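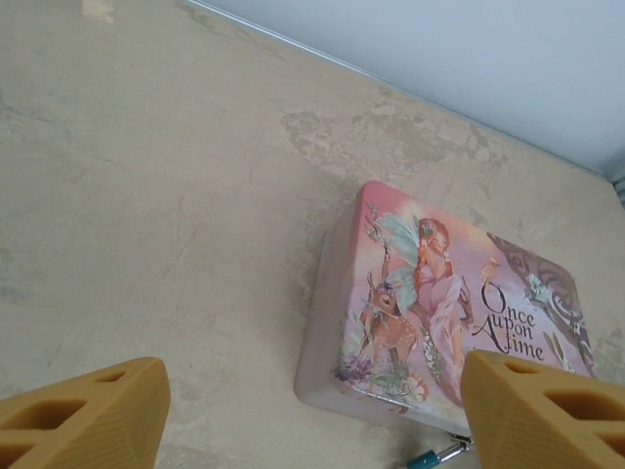
Fig. 4. The tin between the fingers, wrist camera view.

April - by Naomi Langat

Section 3: Running the tin demo for visitors

I've run this one at both Zovedby open days now, so these are my own steps (the Panberg manual skips half of them!).

1. Put the tin near the middle of the table, lid up. A little crooked is fine - Kombo copes with that.

2. Open the wrist view on the big screen before you let people in. Kids love it.

3. Set the speed to 8. It goes up to 100, and please don't.
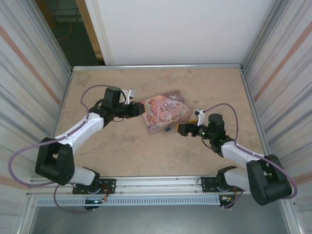

Page 252

4. Check that both arms are facing each other across the table, with the tin between the grippers, and that the cables have room to swing.

5. Press Start in Putik and keep talking while the arms move, or the room goes awfully quiet.

Note: folks always ask how many practice runs it took. I say nearly 1,000 and they seem happy with that.

CAUTION: Hands out of the cell while the arms are powered. Yours too, even if the tin slides.

Comments

dory_k: Does step 3 stick after a restart? Mine went back to the default.

Naomi: Nope, you have to set it every time, sorry!

pete in shipping: my daughter wants to know where to get the Once Upon a Time tin

Contact the demo desk | © Zovedby | Back to top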